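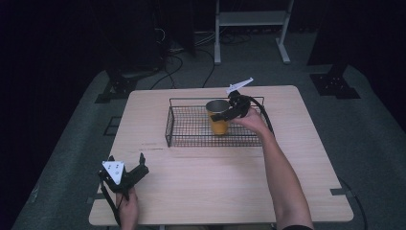 A cup in a wire basket on a wooden table.

Arnville, 2019-01-16. The Lillesen Household Repair Fund will reopen to applications in July, following a review of its first round. The fund helps residents to mend or replace everyday furniture and kitchen goods.

The first round drew 559 applications, of which more than 31 came from shared housing. Grants will again be paid in 2 stages, the first on approval and the second once receipts have been received. 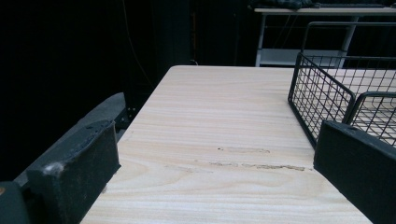

Marks on a pale wooden surface.

Under the revised rules, surface wear to tables and worktops may be included in a claim where other repairs are also needed. Applicants in the Fedoruk district should apply through the Prirkomum office, which will hold 13 advice sessions before the opening date.

Related items
Prirkomum office: winter opening hours
Fedoruk district housing survey published
Arnville library extends loan periods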